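How to keep a basketball plus-minus sheet by hand

Plus-minus records the change in score while a player is on court. For one game you need the starting fives, the time of each substitution and the score at that moment. A pencil and a ruled sheet are enough.

1. List the squad down the left side, one row per player.
2. At tip-off, write 0-0 in the "on" box for each starter.
3. At every substitution, write the current score in the "off" box of the player leaving and the "on" box of the player entering.
4. At the end of each quarter, close all five open rows and reopen them for whoever starts the next. 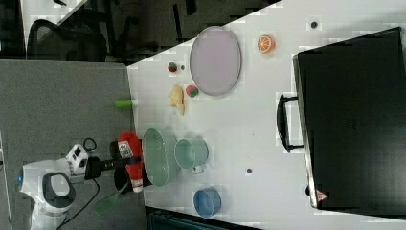 Substitutions between free throws cause most errors. A player who enters after the first shot is not credited with it, so enter the score as it stands when he steps on. Work at a table with a plain white top and a long straight edge, and square the sheet to that edge before ruling the columns. Faint pencil is easier to read back on white.

To total a row, subtract the margin at "on" from the margin at "off" for each stint, then add the results. Robles, on at 10-8 and off at 19-21, scores minus four.

Check: the team's individual totals must add up to five times the final margin. If they do not, recheck the quarter breaks first.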